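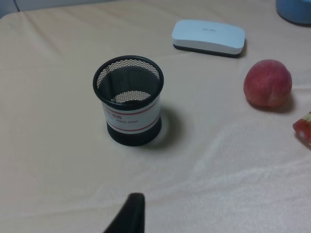 Progress report to the Inlow Fund: small-item tabletop picking at Hemumari, second period

This report covers the work from the start of the grant's second period to the end of February. It follows the headings in the grant letter. Spending is reported separately.

1. Where the work stands

The arm is set up at one table in the packing area and works during the day shift. It picks mixed small items one at a time and puts them where the order calls for them. The trial set has stayed deliberately mixed: fruit, snack packages, a mesh pencil stand, a hard white case, bowls and a towel rolled up with a band. These stand in for the goods that come through in customer gift orders, where hardly any two boxes are the same.

Hard items with flat sides are the most reliable. Round fruit is close behind after the grip force was lowered in the first period. Snack packages are still the weak point. The film folds under the fingers and the arm sometimes closes on nothing. We have asked Chung, who supplied the gripper, for a softer fingertip and expect to test it next period.

The target in the grant letter was 300 supervised picks per shift. The table reached that on 9 shifts in the period. On the other shifts it fell short, mostly from stops to reset after a missed package.
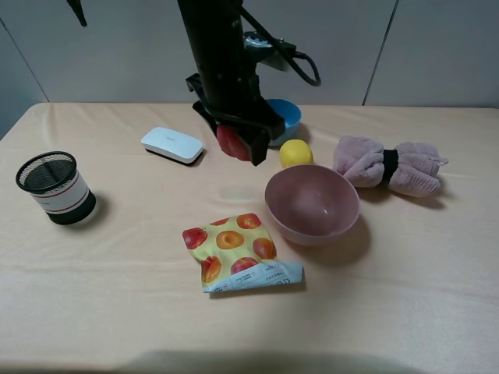

Hemumari Packing and Dispatch, Automation Group

2. What has changed for staff

No positions have been cut and none are planned under this grant. Ten packers have been trained to run the table, and they rotate through it. A turn at the table lasts one half shift. The first rotation plan used full shifts, and packers told us that watching the arm for that long was more tiring than packing. We changed the plan after the second week.

The job at the table is different from packing. The operator lays out the items, starts the run, watches for a bad grip and stops the arm if needed. There is less reaching and lifting and more standing in one spot. A stool and a floor mat have been added. Two packers have asked to stay on hand packing only, and that has been agreed.

Pay was raised as a concern in both staff meetings. Time at the table is currently paid at the packing rate. Packers feel that the added responsibility should count for something, and management has agreed to answer before the next period begins.

3. Problems

The stop button was first placed on the far side of the table from the operator. It has been moved. Training took around 10 hours per person against a planned six, and the written guide needs to be shortened.

The second table, intended for the Vumley site, is delayed. The room there needs new wiring and the landlord has not yet approved it.

4. Next period

Test the softer fingertip on snack packages. Settle the pay question. Finish the short guide and have the packers who run the table check it. Start at Vumley if the wiring is approved; otherwise we will ask to carry that part of the budget forward.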